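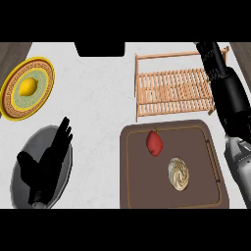 Cuaderno del taller, 3 de enero de 2020

Primer día de vuelta y el taller helado, claro. He encendido la estufa antes que el ordenador y aun así he tecleado media mañana con los mitones puestos.

Lo primero, el horno. La cocción de prueba que dejamos pendiente antes de fiestas ya está: 1175 grados, meseta de 30 minutos y bajada libre. Las placas con el amarillo Mistard han salido estupendas en el borde (¡por fin!), pero en el centro el verde pálido se ha comido medio tono y en dos de ellas hay pinchazos. Yo le echo la culpa al espesor, porque las bañé con prisa y se nota en el goteo de la parte de abajo. Tassanee dice que es el bizcocho, que estaba poco cocido y chupó demasiado. Puede ser. Repetimos con la misma pasta y una capa más fina, y así salimos de dudas las dos.

El engobe rojizo es otra historia. El de Ristić agarra bien pero se agrieta donde el pincel monta sobre el amarillo, justo en la cenefa, que es lo que más trabajo lleva. He probado a bajarle la plasticidad con un 5 % más de chamota impalpable. Se deja pintar peor, arrastra un poco, y las líneas finas hay que darlas de una vez sin volver atrás. Con el pincel viejo de Yupin se me da mejor que con el nuevo, ya le pediré que me diga dónde lo compró.

El saco de Inetti abierto en octubre tiene grumos. Lo he pasado dos veces por el tamiz y queda casi un kilo aprovechable. Está en el cubo con tapa azul, debajo de la mesa de amasado, con etiqueta. No mezclar con el otro, por favor, que luego no hay quien sepa qué ha pasado con qué.

Ah, y el cono de la balda de abajo cayó bastante más que el de arriba. O el termopar miente o el horno está tirando más por la base; me inclino por lo segundo, porque la tapa no asienta bien desde que cambiamos la junta. Llamé a Skareck y no cogen hasta después de Reyes.

Pendiente:
Pesar otra tanda del verde, la mitad con 2 % de bentonita y la mitad sin nada.
Bizcochar las placas nuevas más alto que las anteriores.
Conos en las tres baldas, también en la de en medio.
Preguntar a Yupin Sitthichai si le quedan apuntes del amarillo antiguo, el que no se corría.
Comprar esponjas, las que hay dan pena.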